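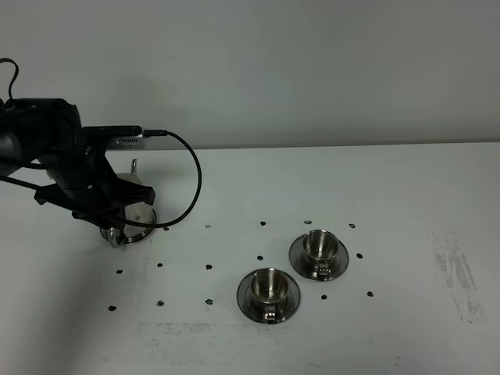

Ji-hoon Um wrote in under my last post to say that I was mad to leave anything on Forkeo a day longer than I had to, and that if the exchange was shutting its doors in March then every scammer going would have the same date ringed on the calendar. Fair point, Ji-hoon! I read that over breakfast, felt a bit sick, and spent most of the weekend getting my coins out. So this is the follow-up a few of you asked for, warts and all.

For anyone new, I've had a small pot of crypto since the days when everybody at work was talking about it and I didn't want to be left out. I put money in now and then, forgot about it, panicked, forgot about it again. When I logged in on Saturday it was worth £3418 in total, most of it bitcoin, plus a scattering of other bits I bought because I liked the logos (don't). It's not going to change my life but I'd be gutted to lose it, and I'd be even more gutted to lose it because I clicked on something daft.

The emails

Forkeo sent one proper email about the closure, back when they announced it. Since then I've had 6 more with their name on, and as far as I can tell every single one is fake. Some of them are very good. The colours are right, the footer is right, and one even had my first name in it with the correct spelling, which is more than my dentist manages. They all want the same thing in the end: click the button, "verify" your wallet, type in your recovery phrase.

I've said it before on here but I'll say it again for my mum, who reads this. A recovery phrase is for you to get your own wallet back if your phone goes in the sea. There is no reason for a company to ask you for it, ever, and anybody who does is after your money. Hyun-seo Koo emailed me about a phone call along the same lines, a very polite man who already knew which exchange she used and stayed on the line for nearly an hour being helpful. She hung up when he asked her to read out the words. I think I might have cracked long before that, just to be polite back.

What I did do was type the address in myself, letter by letter, and save it as a bookmark. It felt very old-fashioned. I also changed my email password first, before touching anything else, on the grounds that anyone who can get into my email can reset more or less everything I own.
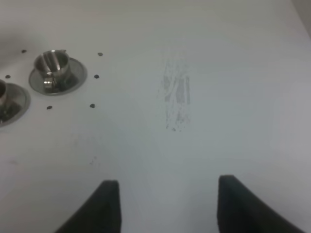 Moving the coins

I'd already decided to split things in two. A little bit was going to an account at Justov, so I can sell it without a palaver if the boiler dies, and the rest was going on to an Olville, one of those little gadgets that keeps your keys off the internet. I'd had the Olville in a drawer since my birthday and had been putting off setting it up. It took me an evening, mainly because I insisted on writing the recovery words out twice and then couldn't read my own handwriting on the second copy.

Then the bit I hate, pasting in that long string of nonsense and pressing send. I did a tiny test payment first, and I'd tell anyone to do the same even if it costs you an extra fee. You sit there refreshing the page like a teenager waiting for a text. It turned up after a cup of tea and half an episode of something, I checked the address on the gadget's own screen against the one on my laptop, all the characters and not only the ends — and then I sent the rest.

Ernő Kozma had warned me about checking the whole thing. There's a nasty trick where some bit of malware swaps the address you've copied for a lookalike, same start, same finish, different middle. He knows of a chap who lost almost 2000 pounds that way, and there's no bank to ring up and shout at afterwards.

The bits with silly logos were a pain. Justov doesn't take two of them at all, so I had to swap those for bitcoin inside Forkeo before moving them, and swapping one coin for another counts as getting rid of it as far as the taxman is concerned. I hadn't known that when I started all this. I don't think I'll owe anything, but I've got to work it out properly, and that means digging up what I paid in the first place.

Download your history!

Which brings me to the one thing I very nearly forgot. Once the site goes dark, your records may well go with it. I'd logged out feeling smug and had to go straight back in to get my statements. Forkeo gives them to you one year at a time, so I now have 7 spreadsheets in a folder, and a second copy on a memory stick. Baltasar Bravo asked whether screenshots would do. Better than nothing, I suppose, but I wouldn't fancy adding them all up.

I've left the empty account open for now in case some stray penny turns up, and I'm still deleting the fake emails. Another one arrived while I was typing this, telling me I have 24 hours left. If any of you have used one of those tax calculator websites, and it didn't make you cry, please leave the name of it in the comments. Ok-hee Joo, I know you did yours by hand last year, and I'm not that brave.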